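Ticket: Business directory export stops before the end
Posted by the Zivberg regional marketing office, September

We are a small coalition that promotes our towns to companies looking for a new site. Our list of available buildings is kept in Grisa, and every month we export it for the Agbeko property portal. This month the export stops at 400 records and the remaining ones are missing.

Tried so far: logged out and in, exported as CSV and also as spreadsheet, used another browser. The result is the same 3 times. The error log shows only "code 8".

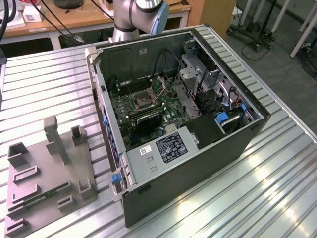 Reply from support, 9:40: Please check if any listing has an empty county field. The portal does not accept it, and the export stops without a clear message.

Our answer, 11:15: We found 5 listings with no county. All of them came from the Ernell industrial park, which joined us in summer. We filled in the county and started the export again. Now the file is complete and the portal has accepted it.

One question stays open. Can the county be made a required field? Our member towns enter the listings by themselves and they forget it easily.

Reply from support, 14:05: Yes, under Settings, Listing form. Status: solved.

Comments

Same code here, but in our case it was the zip code.

Thank you, I was searching for this since the morning.

Does it work also for the workforce data export?

This site uses cookies. Accept / Manage settings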